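Re: [traltholm-users] Batch import drops rows with a trailing unit
From: Moataz El Khatib
Date: Monday, October 4, 2021
To: traltholm-users

Replying inline. I ran the sample file against a clean install and get the same result, so the report stands. There are two separate problems in it and I would like to keep them apart.

> We moved our stockroom list from a spreadsheet into Traltholm last week.
> The file has 86 rows. The import log says "completed" and the item
> count afterward is 50. No warnings, nothing in the reject file.

The reject file is only written when the parser fails on a whole row. In your case the parser succeeds and the row is thrown away one stage later, by the duplicate check. That stage logs at debug level. Set import.loglevel to debug and you will see one line for each dropped row, with the key it collided on.

> At first I thought it was the row limit Clostudik puts on exports, but
> the CSV is complete when I open it in an editor.

The CSV is fine. I compared line endings and the field count on every row and found nothing wrong with either.

> Looking at what is missing, it is nearly always items where the size is
> part of the name. "Bottle, clear, 50 ml" is there and "Bottle, clear,
> 30 ml" is gone. Same for the tubing and the storage boxes.

This is the first problem. The name normalizer strips a trailing number plus unit before it builds the key. It was written for supplier lists, where the same item arrives as "Solvent" from one source and "Solvent 1 l" from another, and merging the two was wanted. For a stockroom list it is the wrong default. Both of your bottles reduce to "bottle, clear" and the second one is treated as a repeat of the first.

Workaround until the next release:

1. Add a column named "key" to the CSV, anywhere in the header row.
2. Fill it with any value that is unique per row. The spreadsheet row number will do.
3. Set import.keysource to column. The default is name.
4. Delete the partial import before running again. Otherwise the old keys stay in the table and you end up with both sets.

Step 4 matters if anyone has already attached photos to the items. Photos are linked by key, and a delete without the --keep-media switch removes them too. With the switch they go to the unassigned pool, and you can attach them again from the item page.

> Second question, possibly related. The category guess is odd. Several
> things came in as "Produce" that are not food.

Not related. The category guesser looks at the photo tags first and at the name only if there are no tags. A photo with more than one thing in it gets the union of the tags, and the first tag in alphabetical order that maps to a category wins. Say a picture shows a gray bin with a purple eggplant and a small clear bottle with a blue cap. The tags are "bottle" and "eggplant". "Bottle" has no mapping in the stock table, so it is skipped, "eggplant" maps to Produce, and the item record for the bottle is filed under Produce.

You have two options. Either map "bottle" and the other common container words in categories.tab, or turn the photo lookup off with category.usephoto = no. I would do the second for a stockroom. The table is short (27 entries in the stock version) and was put together for a grocery co-op, which is why it leans the way it does.

> Would a patch for the normalizer be welcome, or is someone on it?

Welcome, with some conditions. Please do not change the default in the 3.x branch. Votgate sites depend on the merge behavior and their nightly sync would create a second record for every supplier item. A new setting, import.stripunits, defaulting to yes, would be accepted. It needs a test for the case where the unit is attached to the number with no space, and one for a comma as decimal separator. The Kavanagh importer has its own copy of the normalizer, so the change has to be made in both places until someone merges them. That cleanup has been on the list since January.

I will raise the duplicate log line from debug to warning myself.

A gray bin with a purple eggplant and a small clear bottle:

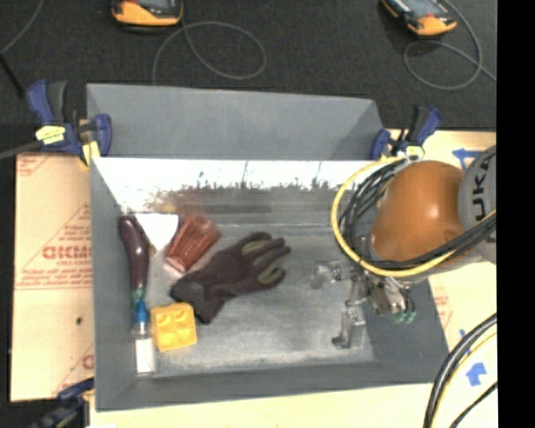 How to reproduce the category result

Create an empty item named "Bottle, small", attach the picture, and run the guesser with --explain. The output lists each tag, the mapping it found or did not find, and the category chosen. Repeat with category.usephoto = no and the explain output should show the name lookup only. If yours shows anything else, send the output and your categories.tab to the list.

Moataz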